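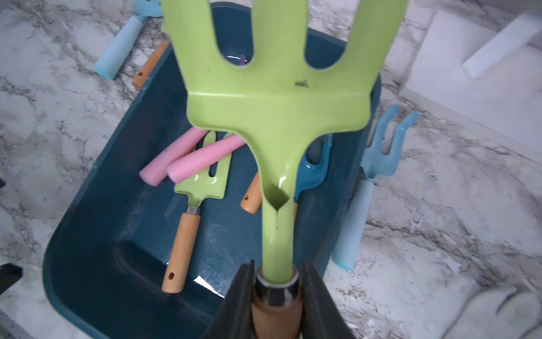
Nidia Grajales had already put the kettle on when I knocked, and she had a tray of bean seed drying along the windowsill, so we had to eat our cake with our elbows tucked in. She has lived in the same narrow house in Skutorville for most of her grown life, and for the last 17 years she has kept one of the long plots at Arboleda, the community garden that runs downhill behind the old feed store. If you have ever bought tomatoes from the honor box at the gate, there is a fair chance they were hers.

I had come to ask her about starting over. Last winter the lower half of the garden flooded when the creek backed up, and Nidia's plot was under water long enough to lose the garlic, the strawberries and a row of currants she had raised from cuttings. She was back down there in January with a fork and a bucket.

"People kept bringing me soup," she said, laughing. "Like somebody had died. And I did cry over the currants, I'll admit that, but the ground was still there. It was ugly, it was gray and it smelled like a drain, but it was there."

She didn't dig it over right away. Her neighbor on the next plot, Kekeli Mensah, talked her out of it. He grew up on a farm where the fields went under every few years, and his advice was to keep off the beds until a handful of soil would crumble.

"I am not patient," Nidia said. "My daughter will tell you, my sister will tell you, anybody at church. But Kekeli stood on the path with his arms folded every time I came near with the fork, so what could I do? I went home and cleaned the shed instead."

When the ground was finally ready she sowed a cover of oats and field peas, let it get about knee high, and cut it down for mulch. Only then did she plant, and she kept it simple that first season: squash, pole beans, a few peppers and a whole bed of marigolds that she says had no purpose except cheering everybody up. The squash did so well that she was leaving it on porches by August. The peppers sulked. The beans were a dark, speckled kind she had been given by Fidelina Ticona, who has the plot by the water tank and keeps her seed in coffee cans with the names written on masking tape.

I asked whether she had ever thought of moving up the hill, where two plots had come open. She poured me more coffee before she answered (she makes it strong, with a little cinnamon, and she does not ask if you want another cup).

"Maritza Tello offered. She does the plot list, and she called me before she called anyone else, and that was kind. I walked up there and looked. Nice view, good fence. But the soil's thin up top, you hit stones right away, and I know my place down there. I know where the frost sits. I know which corner the rabbits come in. I'd be a beginner again up there, and I've already been a beginner once."

She was one, too, and a bad one by her own telling. Her first spring she planted everything on the same warm afternoon in the wrong month and lost all of it to a freeze. Her second, she let the mint go straight into the ground, and she is still pulling it out. She learned mostly by leaning on other people's fences. An older gardener taught her to weed when the weeds were no bigger than a thumbnail, before they really looked like anything, and she still goes down early most mornings to run over the beds before the heat comes up.

"Half an hour," she said. "Then I sit on the bench with Fidelina and we complain."

The currants are coming back, in a way. Nayeli Henao, who used to garden at Arboleda and now lives over in Betthorpe, had taken cuttings from Nidia's bushes some years ago and planted them along her driveway. When she heard about the flood she turned up with 4 rooted pieces in a bread bag and a damp towel. Nidia showed them to me before I left, and I will confess they looked to me like sticks, but each had a bud or two and she handled them as if they were made of glass.

"They're my own plants' children," she said. "Or is it the other way around? I don't know. Nayeli made me promise I'd put them a little higher this time, by the path, so I will."

She wanted to know if I grew anything myself, and I had to own up to one basil plant. So I went home with a paper twist of Fidelina's beans, two squash I hadn't asked for, and orders to wait for warm soil. "And water the basil," she called after me from the step. "From the bottom!"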